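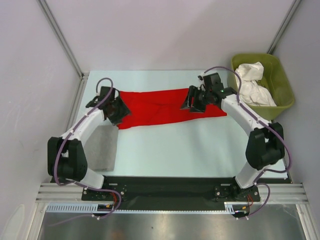

Comwood Christian Fellowship
Visitor safety and security check, September
Checked by: Sugeng Khoo
Seen by: Ming-te Liao

Front door and porch
Bolt and chain: OK
Door camera: picture poor after dark. Funell asked to quote.
Threatening letters: two more since the last check. Both handed to the police, copies in the office.

Main hall (limit 214)
Side exit: opens, but stiff. Plane the bottom edge.
Rear exit: FAIL -- chairs stacked across it on Friday evening. Moved during the check. Keep clear at all times.
Stewards: two on duty, radios charged.

Office
Members' address list: locked away. OK
Prison visiting letters: left on the desk. Must go in the cabinet, as they name families abroad.
Panic button: tested at 6.30 pm, call answered in 30 seconds.

Guest speaker room
Window lock: broken. Dralla part no. 874 ordered.
Blind: OK

Car park
Lamp by the gate: out. Repair priced at £325, agreed.

To do before the Butkienė talk: window lock, gate lamp, side exit. Sugeng to recheck all three -- the talk moves to the small hall if the lock isn't fitted.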